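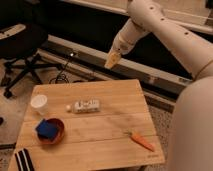
Light-colored wooden tabletop, Wanmont building.

To: Wanmont tenants list
From: Wanmont Building Office
Subject: Re: Shared meeting rooms, booking rules from July

The Building Office has received several replies to its notice on meeting room bookings. The most detailed came from the Plorkus office on the second floor and is quoted below with permission.

> We support a limit on block bookings. Our staff have often found
> the large room reserved for a full day and in use for an hour.
> We do ask that the notice period for cancellations be reviewed.
> A period of 48 hours is difficult for any tenant whose clients
> travel in, as plans tend to change the day before. Could the
> office also confirm whether unused hours carry over to the next
> month? The draft rules do not say.
> Plorkus, second floor

The office has considered these points and replies as follows.

The cancellation period will remain at 48 hours for the large room. For the two small rooms it will be reduced to noon on the day before the booking. Late cancellations will be charged against the tenant's monthly hours, and no separate fee will apply.

Each tenant will receive 28 hours per month across all rooms. Unused hours do not carry over. Tenants may transfer hours to one another, provided that both parties write to the office before the transfer takes effect. Drodine and Yimyam, which share a suite, will continue to hold separate allowances.

Block bookings of more than four hours will require approval. Requests should state the purpose of the meeting and the number of people attending. The large room may not hold more than 66 people under the current occupancy permit.

Tenants are reminded to return chairs to their original positions and to report damage to furniture on the same day. Door codes will change on the first of July and will be sent to each tenant's registered contact.

Questions may be sent to this list or left at extension 484.

Wanmont Building Office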